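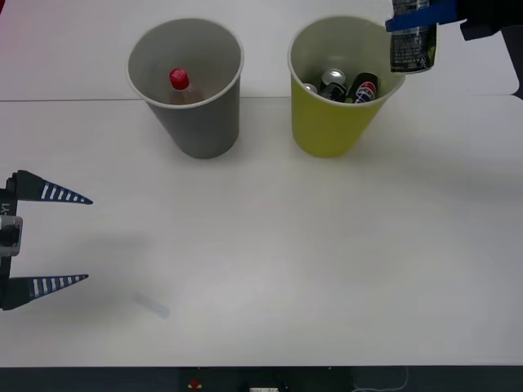 About Jumari

Jumari is a small school for sorting. We teach people of all ages what to do with the cans, bottles, cartons and caps that pile up in every kitchen, and we have a wonderful time doing it. Our classroom is on the ground floor of the old Kobori building, through the green door and past the bike racks. If you hear something rattling, you've found us!

We started with one table and a bag of drink cans from a neighborhood picnic. The plan was a single afternoon session for families on the street, and then the families asked when the next one was, and then their friends asked too. We now run 4 courses a year, plus drop-in afternoons during the school breaks.

The sorting table

Everything at Jumari begins at a white table with paper cups on it. We love the paper cups. They're cheap, they're light, they come in good colors, and a beginner can see straight down into them and check what's there. A gray cup is for plastic bottles. A yellow-green cup is for cans. Later on we add more cups for cartons and glass, but the first lesson is always those 2, and you would be surprised how much talk comes out of them. Does the cap stay on the bottle? (In our town it does, screwed on tight.) What about a bottle so small it hardly seems worth the trouble? Into the gray cup it goes, with its red cap and all.

Then there's the packing. Three cans will share one of our yellow-green cups if you're careful how you stand them, and finding room for another is a puzzle that grown adults have been known to stay late for. Tall thin cans, short wide cans, a can with a dent in its side: they all sit differently, and learning how they fit is half the fun of filling a bag or crate at home without wasting space.

Our courses

Kitchen Basics is the course most people take first. It covers the everyday things, how to read the marks on a package, where to keep your containers so that you'll really use them, and how to set up a sorting corner in a kitchen with no corners to spare. We bring out the Hultero for this one, a folding rack we designed ourselves with hooks for bags on both sides. You're welcome to borrow one for the length of the course.

Small Hands is for children from age 4. They work with cups and clean containers, they learn the colors, and they get to shake things to hear what they're made of. Parents stay in the room and are very welcome to join in (they always do).

The Prilletti Afternoons are for anyone who has done one of the other courses and wants to keep going. We pick a single kind of container and spend the whole session on it. We've had an afternoon of jar lids, an afternoon of milk cartons and a very lively one on squeezable bottles, which are harder than they look.

Groups are kept to 12 people so that everybody gets a place at the table.

Cans, our favorite

Every teacher here has a soft spot for the drink can. It's such a clever object! The lid, the rim, the little tab, the printing that wraps all the way around. We spend a good part of the first lesson just looking at them, big names and store brands together, before anyone sorts a thing. Pull the tab up, look at how the opening folds down into the lid, find the barcode, find the ingredients, turn it once more and see what else is printed down by the base.

Our house rules for cans are easy to remember. Pour out the last drops before it goes in the cup. Leave the tab attached. Don't crush it if your local machine or depot needs to read the barcode, and if you aren't sure, ask them, they're usually delighted that somebody wants to know.

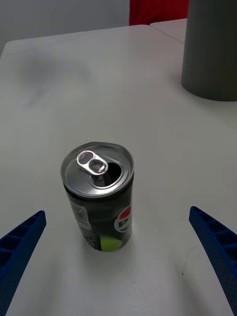
One father wrote to us in November that he had been pulling the tabs off his cans for years and keeping them in a jar, "and now the jar is full and my daughter tells me I have to explain myself to Jumari." We wrote back right away. Bring the jar! Loose tabs are tiny and slip through the gaps in a lot of sorting lines, so we collect them in a tin by the door and take them to the scrap metal yard ourselves. His jar is in there now, and the tin is getting heavy.

Visiting us

The classroom is open for visitors from 3 p.m. on course days. Come and look around, try a cup or two, and pick up a schedule from the shelf. The room is step-free, and we can lower one of the tables if that's more comfortable for you.

Please bring

A few clean containers from your own kitchen, the odder the better
A bag to carry home your notes and your cups
Any lid, cap or wrapper that has you stumped

Schools and clubs can book the whole room for a morning. Ask at the front desk in the Kobori building, or leave a note in the Jumari mailbox, and we'll get back to you with open dates.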